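Last table revision: July. Applies to release 2 of the Garba task set. Older split files will load, but their task labels don't match the ones listed here.

# Garba: bin and bag chores

Garba is a set of short manipulation recordings for one narrow question: how much ordinary tidying and packing a machine can do without a person stepping in. It covers household chores (clearing a table, putting snacks away) and the light shop-floor work that resembles them (filling bins, restocking). Recordings use a two-finger gripper with a wrist-level view.
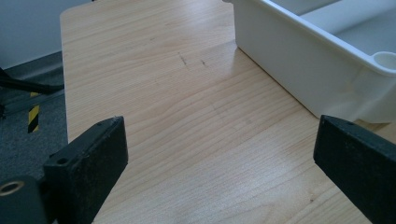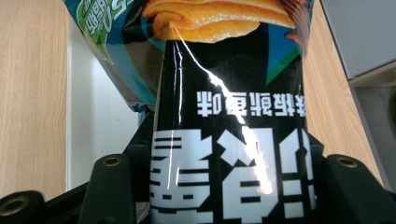 **Can a robot put the groceries away yet?**

Parts of the job, under supervision. A policy trained on this set can usually move a single item from a clear surface into an open container. It is much less dependable when items touch each other, when the container is nearly full, or when the item has to end up facing a certain way. Unpacking a full shopping bag onto shelves is outside what we have tested.

## Contents

The release has 663 episodes. Of these, 500 are for training and the rest are held out. Episodes are split by session, so a given table layout never appears on both sides.

| Folder | Holds |
|---|---|
| `train/` | training episodes |
| `heldout/` | evaluation episodes |
| `labels/` | task name, outcome, failure code |
| `tools/` | loader and scoring script |

Frame rate after resampling is 10 per second. Gripper opening is stored as a fraction of full travel. Pose is relative to the first frame of the episode; there is no shared world frame.

## Tasks

- `place_bin`: pick up one item, release it inside a bin
- `empty_bin`: take one item out of a bin, set it on the table
- `bag_upright`: stand a soft bag on its bottom seam
- `bag_row`: add a bag to an existing row

The first two tasks make up most of the data. `bag_row` is thin, and scores on it move a lot between training runs. Please report it separately.

## Scoring

An episode counts as done if the item is in its target area and the fingers are clear of it at the last frame. Items that land on the rim of a bin count as failures, even if they fall in later. One retry is allowed per episode. Human contact ends the episode.

Speed is logged but does not enter the score. With the Cumeler baseline, a placement takes several times as long as the same motion done by hand. For a kitchen this may not matter much. On a packing line it usually rules the machine out, so anyone quoting the success rate for shop-floor use should quote the time next to it.

## Known failure modes

**F1, slip on film.** Soft packaging shifts inside the fingers during the lift. Closing harder helps up to a point and then crushes the contents. The success label does not check for crushed contents. This is a gap and we would accept a patch.

**F2, glare.** Shiny film under overhead light changes appearance with small rotations. The baseline sometimes loses the item between approach and grasp.

**F3, orientation.** Policies learn to move a bag well before they learn which end is up. `place_bin` ignores orientation, so a bag released upside down still passes. `bag_upright` and `bag_row` do not ignore it.

**F4, rim contact.** The fingers approach too low and push the bin along the table. Most common at the near corner.

**F5, early release.** The fingers open before the item has cleared the wall.

Codes are assigned by one reviewer per episode. Where two codes apply, the earlier event is used.

## Use

```
python tools/load.py --split train --task place_bin
python tools/score.py --pred runs/latest --split heldout
```

The loader needs the Gerkico codec package. Without it, depth is skipped and a warning is printed once.

## Limits

Results from this set should not be read as a readiness test for home robots. Lighting is indoor and steady. There are no pets, no children, no wet items and no glass. Items start within reach, and the layout stays put during an episode. Nothing here measures how long a machine could run before it needs help, and that is the number a buyer would want first.

## Maintenance

Garba is kept by the Sketarar project. Label corrections are welcome as pull requests against `labels/`; include the episode index and the old and new code. Changes to the held-out split wait for the next release.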